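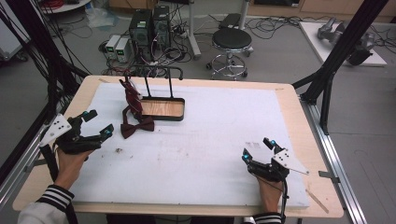
Necktie and bow tie task, both hand-held grippers at the near edge of the board

To: Pramdale Robotics Club members
From: Maxine Whitcombe
Subject: Re: Necktie task, session targets

Dear members,

Thank you to Jarrah for the question quoted at the end of this message. The target for the term remains 4,000 recorded demonstrations, of which 2,000 are to be necktie runs. The log currently stands at 546. Each student pair is asked to complete 40 runs per session and to enter them in the log before leaving the lab.

A run begins with both grippers at the near edge of the foam board and the stand toward the far left. Runs in which a tie falls to the floor should be logged as failed and kept. Please do not delete them.

The bow tie will be scored separately. Isla Bolger is preparing the score sheet and will circulate it in January. Pairs who have not yet signed the equipment form should send it to Warrick Brunton.

Sincerely,
Maxine Whitcombe
Faculty Advisor

Jarrah Ruddock wrote:
> Could you confirm whether the bow tie counts toward
> the necktie total? Fletcher and I have been entering
> both under the same heading. Also, should a dropped
> tie be repeated or recorded as it is?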